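Trummer Adds Collapsible Bin to Kimport Range for Small Bedrooms

PUSAU – Trummer will extend its Kimport line of household storage in December with a collapsible bin for sorting small personal items in rooms without fixed shelving. The product is intended for rented rooms and student housing, where the bed is often the only clear surface large enough to sort on.

The range was developed with Drukumstead, a housing operator that manages 900 furnished rooms. Residents in 85 of those rooms tested the bin over six weeks. They were asked to empty one drawer, bag or shelf onto the bed, group the contents, and return only what they intended to keep. In total, 2,811 items were logged. Medicine and toiletry packaging formed the largest group, followed by food wrappers and accessories.

"The rim has to stay rigid when the bin stands on a mattress," said Nadiia Maksymiv, product manager at Trummer. "On a soft surface the base tilts, and a bin without a firm edge closes on itself."

The bin folds flat for storage under a bed or at the bottom of a fabric wardrobe. It is supplied with a printed sorting guide that covers packaging, tubes, small containers and eyewear.

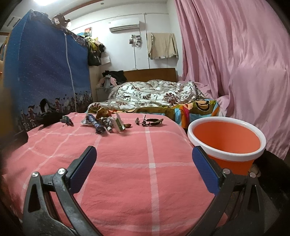 Orange collapsible bin with white rim on a bed, with small items set out for sorting. Left: a fabric wardrobe.

The bin will be sold singly and in packs of 6. Replacement rims can be ordered separately. Drukumstead will supply the bin in newly furnished rooms – existing residents may request one through their building office.

Press contact: Vinzenz Widmer, Trummer, Pusau | © Trummer. All rights reserved. | Back to top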